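Ticket 5634: Double bookings on linked tables, Kedano scheduler
Opened: Sunday, January 21, 2018
Opened by: Sumathi Naidu
Site: Nurnadine, upstairs work room
Priority: Normal
Status: Closed

Problem as reported

Kedano is accepting two bookings for the same time in the upstairs work room. Both people get a confirmation email and both show as approved in the admin view. No conflict warning comes up for either of them. It has happened at least twice since we came back after the holidays. The printed schedule on the door shows only the first booking, so the second person finds out on arrival.

Steps to repeat:
Log in as a regular member.
Book Table A from 2 to 4 pm.
Log in as a different member.
Book Table B from 2 to 4 pm.
Both go through.

Expected result: the second booking is refused, as it was up to December.
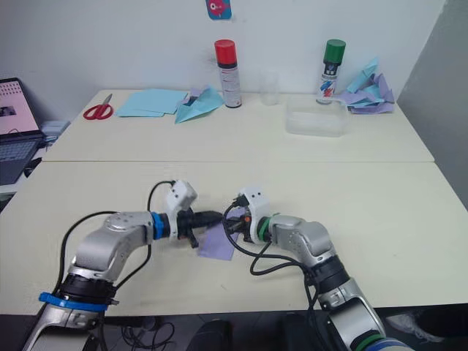

Kedano has a setting called Linked Resources, and the work room was set up with it when we moved over from the old Flavitz calendar. Table A and Table B are separate entries because they used to be rented separately. Now the two are pushed together into one long surface, with only the seam across the middle to show where one stops and the next starts, so a booking on either entry should block both. The link is still listed on the settings page and the box is still checked. I unchecked it, saved, checked it again and saved. No change.

Update 1 - Sumathi Naidu

Tried the same steps in a different browser and on my phone. Same result. Also tried with an admin account, and there the second booking IS refused. So it only fails for regular members.

Exported the booking list to look for a pattern. There are 56 bookings for the room this month and 7 of them overlap with another one. All 7 are on Table B. Table A never gets a second booking on top of it if the first one was made on B.
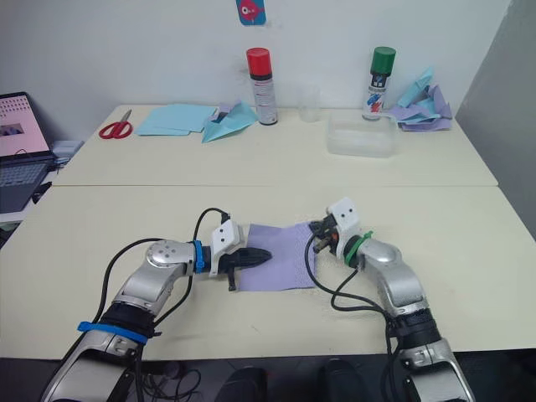

Near table with lavender cloth laid flat.

Update 2 - Sumathi Naidu

Turned off the email confirmations for Table B for now. Members are being told to choose Table A only. The notice is in the booking page header but people with saved links skip the header, so expect a few more overlaps until there is a fix.

Cleared the cache from the admin menu as the help page says. Took a long time and did nothing for the conflict check. It did reset the page language to the default - I have set it back.

Question for support: does the link work in one direction only? The settings page shows Table A linked to Table B. There is no matching line under Table B.

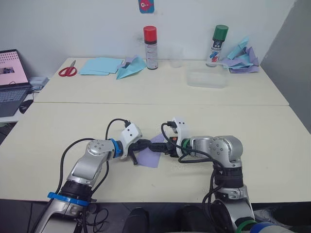
Krishnamoorthy D'Souza replied that links made before the December update were stored one way and shown as two-way, and that the update stopped filling in the missing half for member accounts. Admin accounts use an older check, so they still see the conflict. He asked for the link to be deleted completely, not just unchecked, and then made again from the Table B side.

Update 3 - Sumathi Naidu

Deleted the link and made it again from Table B. Settings now show a line under both tables. Repeated the original steps with two member accounts and the second booking was refused with the usual red message. Tried it the other way round, also refused.

One problem left. The recurring series under the name Gowda still shows as double booked on its old dates. It runs to some 50 entries and I do not want to delete and retype them.
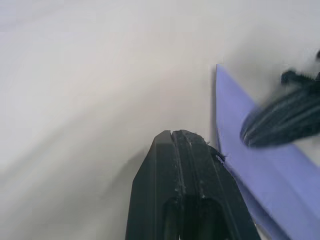 Aishwarya Shetty wrote that existing entries are not checked again when a link changes, and that opening the series, choosing Edit All and saving with no changes will force it. Dates with a real conflict will be marked in yellow and have to be moved by hand.

Update 4 - Sumathi Naidu

Edit All worked. Two dates came up yellow. Moved both to the morning after calling the group. Email confirmations for Table B are back on and the header notice is gone.

Closing the ticket. The downstairs rooms have no linked resources and were left alone.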